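Neue Regeln für die Tauschregale in Kusel

Die Tauschregale im Bürgerhaus Kusel werden seit dem Herbst stärker genutzt als erwartet. Vor allem Haushaltswaren und Kinderbücher wechseln schnell den Besitzer. Gleichzeitig bleibt manches monatelang liegen und versperrt den Platz. Ab 03.02.2014 gelten deshalb ein paar geänderte Regeln, die wir hier zusammenfassen.

Abgegeben werden kann weiterhin zu den Öffnungszeiten des Bürgerhauses, also dienstags bis freitags am Nachmittag. Bitte nichts vor die Tür stellen, auch nicht im Karton. Im Januar sind auf diese Weise zwei Kisten mit Geschirr nass geworden und mussten in den Container.

Jeder Gegenstand bekommt künftig einen Aufkleber mit dem Abgabemonat. Was nach drei Monaten noch da ist, geht an das Sozialkaufhaus Tetier oder, wenn es dort nicht gebraucht wird, auf den Wertstoffhof. Die Aufkleber liegen am Eingang aus, ein Stift hängt daneben.

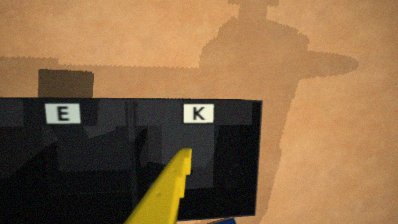

Nicht angenommen werden Matratzen, Röhrenfernseher, Kindersitze, offene Farbdosen und Lebensmittel. Elektrogeräte nehmen wir nur mit vollständigem Kabel. Möbel passen nicht in den Raum, dafür gibt es die Pinnwand im Flur. Dort kann man einen Zettel mit Maßen und Telefonnummer aufhängen, höchstens im Format A6. Zettel ohne Datum werden abgenommen.

Bei den Büchern gibt es eine Obergrenze von 30 Stück pro Abgabe. Lexika und Reihen wie Buchclub-Ausgaben bitte vorher anmelden, davon haben wir mehr als genug. Gesucht werden dagegen Krimis, Reiseführer ab 2008 und alles für Leseanfänger.

Mitnehmen darf jeder, auch wer selbst nichts bringt. Händler bitten wir, sich zurückzuhalten. Wer größere Mengen für einen Verein oder eine Schule braucht, meldet sich am besten im Büro.

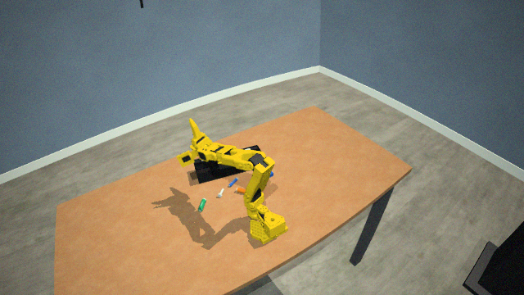
Die neuen Metallregale haben zusammen 444 Euro gekostet. 230 Euro davon stammen aus dem Erlös des Adventskaffees, der Rest kommt aus dem laufenden Etat des Bürgerhauses. Die Fachböden tragen laut Hersteller je 200 Kilo, trotzdem gehören schwere Sachen bitte nach unten.

Der nächste Reparaturnachmittag findet im Februar in der Werkstatt Onow statt, der genaue Termin hängt ab nächster Woche aus. Angenommen werden Kleingeräte, Lampen und Fahrräder, Nähmaschinen nur nach Absprache. Ersatzteile bitte möglichst selbst mitbringen.

Die Zweigstelle in Eren bleibt wegen der Malerarbeiten bis Monatsende geschlossen. Abgaben von dort können solange in Kusel angenommen werden, Spielsachen allerdings erst wieder im März.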